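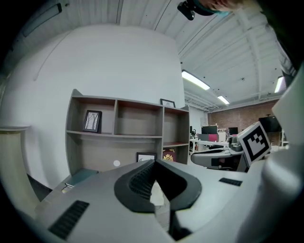
# Teaching by hand: our summer gallery

We've been at this since spring and it still makes me grin. You pick up the gripper, you do the chore the way you'd do it at home, and later on a robot arm gets to learn from what your hand did. Six of us have had a turn so far (Ekkachai has had about nine), and people kept asking to see what the sessions look like. So, a gallery page! I'll keep adding to it as the Kaewsai collection grows.

Last updated 6th August.

## The view from the gripper

Everything the learning side gets to see comes from down here, right behind the finger pad. It takes a while to get used to - the lens is so wide that walls bend and the ceiling beams bow out toward the corners, and a shelf across the room looks like it's leaning in to listen. The dark V-shaped pad in the middle is ribbed on the inside, and I've become unreasonably fond of it.

The square black-and-white marker on the other gripper is the part visitors ask about most. With a marker in sight we can work out where one hand is compared to the other, and for two-handed jobs that matters a great deal. Folding a towel is hopeless without it.

Siriporn likes to have some background in view, and I've come around to her side. Shelves with picture frames, a brick wall, desks with monitors on them - all of that gives the tracking something to hold on to. Our worst recordings this year came from a corridor with bare walls at the Brislow building. We redid every one.

## How a session goes

We start with a slow sweep of the room, both grippers up, before anyone touches an object. Then the task, at an ordinary pace. Houda Belhaj wrote our one-page guide and her best line in it is "move like you're not being watched." New people tend to go very slowly and carefully, and the robot then learns to be slow and careful too!

A good session gives us roughly 300 short demonstrations. After that your forearm lets you know it's time for lunch.

Pauses are fine. If you drop something, leave the recording running, pick it up and carry on. Pascal used to cut the fumbles out, and then we tried training with them left in and the arm got noticeably better at recovering from a bad grab. I was so pleased that day I wrote the date on the whiteboard and then somebody wiped it.

## What we've recorded

The Kaewsai set stands at 882 demonstrations. Cups onto saucers is the biggest group, then towels, then putting pens back in a jar (harder than it sounds, they roll). Zippers are next. Embla Engström has brought in an old jacket for the purpose and she's already very good with it.

We also run a remote setup called Wava, where you sit at a desk and steer the arm with a pair of handles. I enjoy it, and it's the better choice when we want the exact reach of the real arm, joints and all. For plain speed, though, the hand-held grippers win every time. You can feel the cup through them a little, and your wrist just knows what to do.

## Coming along

Rinar is the name of the arm that gets to try all this out, and its first full go at the towel task is planned for November. Pictures of that will go up on this page too, good or bad.

If you'd like a turn with the grippers, write to Pascal Moulin or Ekkachai Luangrath and ask for a morning slot. No experience needed - kitchen skills are a plus. Wear sleeves that stay up.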